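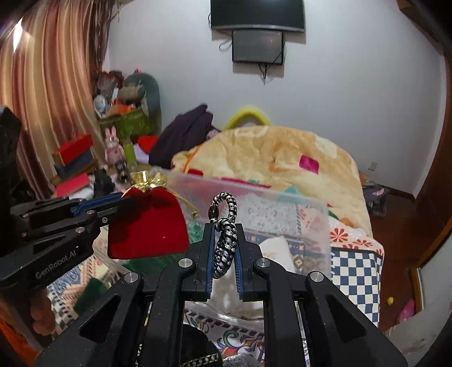
Opened by Leire Moya | Assigned to Rhonda Després | Queue: Demonstrations | Status: Resolved, follow-up pending

Subject: Right-hand view freezes on visitor display during two-gripper task, Aguirre open day

Summary

During set-up for the March open day at Aguirre, the live view from the right-hand gripper stopped updating on the visitor display. The left-hand view kept going. Recording to disk was not affected as far as we could tell at the time, but visitors only see the display, and the first group was due at 10:00.

Set-up

Bedroom demo, two hand-held grippers, one operator. Task is the small-items sort: pick up an item in each gripper, hold both over the storage box, release, repeat. Items in the set include the braided cord piece with the loop and the red velvet pouch with the gold bow.
Both grippers go through one Tusto hub to the demo laptop. Laptop runs Parnent (viewer and recorder in the same window). Visitor display is a second output from the laptop.
Hub firmware and Parnent build were the ones we shipped for the previous visit. No changes logged in between.

Steps to reproduce

Start Parnent, confirm both views are live.
Close the left gripper on the pouch and lift.
Close the right gripper on the cord piece and lift.
Hold both. The right-hand view stops on the last image. The timer under it keeps counting.

Expected: both views stay live until the operator stops the take.

Log

08:10 LM
First seen. Operator held the pouch on the left and the cord on the right and the right view stopped. Restarted Parnent, both views came back. Ran the same pick again and got the same result.

08:20 LM
Swapped items between grippers to rule out anything to do with the object. Pouch on the right, cord on the left. Right view still stops. Noted that the cord is an awkward pick for either hand. It has to be taken by the thick knotted part, with the loop left free above the fingertips, otherwise it rolls out of the pads. Not related to the fault.

08:25 LM
One gripper at a time: no fault. Right only, four picks, fine. Left only, fine. It needs both closed.

08:35 RD
Picked up remotely. Please send the Parnent session log and tell me which hub ports are in use. Do not update the firmware on site.

08:40 LM
Log attached. Left gripper on port 4, right gripper on port 6, display adapter on port 7.

08:50 RD
Log shows the right stream going quiet with no disconnect. The hub still lists the device. Parnent never raises a warning because it only checks whether the device is listed, and does not check whether new images are arriving. That explains the timer. It is a separate defect and I will file it separately.
Please swap the two gripper cables at the hub so left is on 6 and right is on 4.

08:55 LM
Swapped. The left view now stops and the right view stays live. So the fault follows the port and has nothing to do with the gripper or its cable.

09:00 RD
Good. Ports 6 and 7 share a controller on that hub. The display adapter on 7 takes more when the picture is changing a lot, and lifting two items over a busy background will do that. With one gripper closed, the other is usually resting and its view hardly changes. I think the load is the trigger and the closing of the grippers is a coincidence. Move the display adapter off the hub completely if the laptop has a spare port.

09:05 LM
No spare port. The Zoder licence key is in it.

09:10 RD
The key only has to be present when Parnent starts. Start Parnent, wait for the licence line to go green, take the key out, put the display adapter in its place. Leave port 7 empty.

09:20 LM
Done. Both views live. Repeated the two-gripper hold six times with no freeze. Also dragged a blanket in front of both cameras to force a lot of change. No freeze.

09:25 RD
Can you check the takes recorded during the fault? I want to know if the files have a gap.

09:35 LM
Opened the 08:10 take. Both streams are complete from start to stop. Opened the 08:20 take, same. Only the viewer was losing images, the recorder was getting them.

09:40 RD
That does not fit with the stream going quiet in the log. Either the log is written by the viewer and not the recorder, or the hub had a buffer and caught up. Leaving this open. Keep both takes.

10:00 LM
First group in. Demo running.

10:30 LM
First group out. No freeze. Two points from visitors, recorded here for lack of a better queue:
The display labels say L and R from the operator's side. People standing opposite the bed read them the wrong way around. Suggest full words, with "operator" in front.
Several people asked for the pouch to be opened with the grippers. The script has no such step. Operator tried it once with the gold drawstring and got it on the second attempt. Take was kept but marked off-script.

11:15 LM
Parnent closed itself between groups. On restart it stopped at the licence check because the key was in my pocket. Took the adapter out, key in, started, key out, adapter in. Display was blank for the first part of the second group's visit. This needs to be on the checklist card if we keep the workaround.

11:20 RD
Was there an error on close?

11:20 LM
No. Laptop had gone to battery. The plug was in the wall outlet but the lead had pulled out at the laptop end. Taped it.

13:45 LM
Last group out. No freeze since 09:20. Kit packed, hub bagged separately with a tag on ports 6 and 7.

Resolution

Display adapter moved from the Tusto hub to the laptop. Two-gripper holds stable for the rest of the day.

Cause

Probable: shared controller on hub ports 6 and 7 overloaded by the display adapter. Not confirmed on the bench.

Follow-up

RD: bench test of the tagged hub, same port layout, 3000 images per stream, compare viewer log against recorder files.
RD: file Parnent defect for the missing stalled-view warning.
LM: add the licence key order to the checklist card.
LM: new display labels.
LM: ask Zoder if the key check can be skipped on restart within the same day.

Comment, RD
Hub received. The tag had come off one port in transit but the marking underneath is readable. Bench slot booked. Please do not send a replacement hub of the same model to the next visit until the test is done. Use the older one from the spares shelf, it is slower to start but has separate controllers.

Comment, LM
Older hub is short one power lead. Ordered.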